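Hollberg Robotics Software
January 1, 2018

1/ Hollberg begins the year with a new release of Tukano, our motion planning and perception stack for mobile manipulators in retail aisles. A summary of the changes follows in this thread.

2/ The grasp planner no longer waits for a full shelf map. It accepts partial views from the wrist camera and updates its list of candidates as the arm approaches. Planning calls are now limited to 90 milliseconds. A call that exceeds the limit returns the last valid path.

3/ The perception module was retrained in October under the direction of Bence Vass. The training set holds 3,531 labeled shelf views. Clear bottles and shiny wrappers remain the most difficult classes, and depth readings on both should be treated with caution.

4/ Collision checking now includes the fingers in their open position. Earlier versions modeled the closed gripper only, which led to contact with shelf lips during side approaches. Our thanks to the Szekeres integration team for reporting the fault.

5/ Wrist camera calibration can be run from the command line and takes nearly 30 seconds. It should be repeated after any change of fingertips.

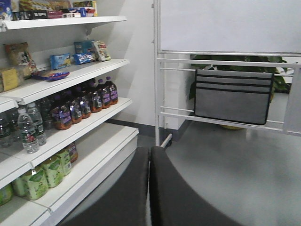
6/ Calibration files from the previous release will not load. Sites using the Lullevach controller must also update their joint limit tables before starting the planner.

7/ Known issue: when bottles stand in a diagonal row, the tracker may merge the two farthest items. Roman Duda is handling the correction. Logs may be sent to him through the usual support channel.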